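Keep the Old Table

Every December someone in my family offers to buy us a new table. I keep saying no. Ours has been in use for 17 years, and the kids have done homework, painted and built block towers on it.

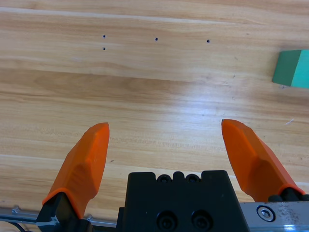 A few small holes in a tabletop don't stop anyone from eating dinner or stacking blocks. I could fill them — my neighbor Vira Palamarchuk has offered the putty — but I would rather spend the afternoon on something else. People sand out every mark and then worry about the next one. Wood gets used. Wipe it down and leave it alone.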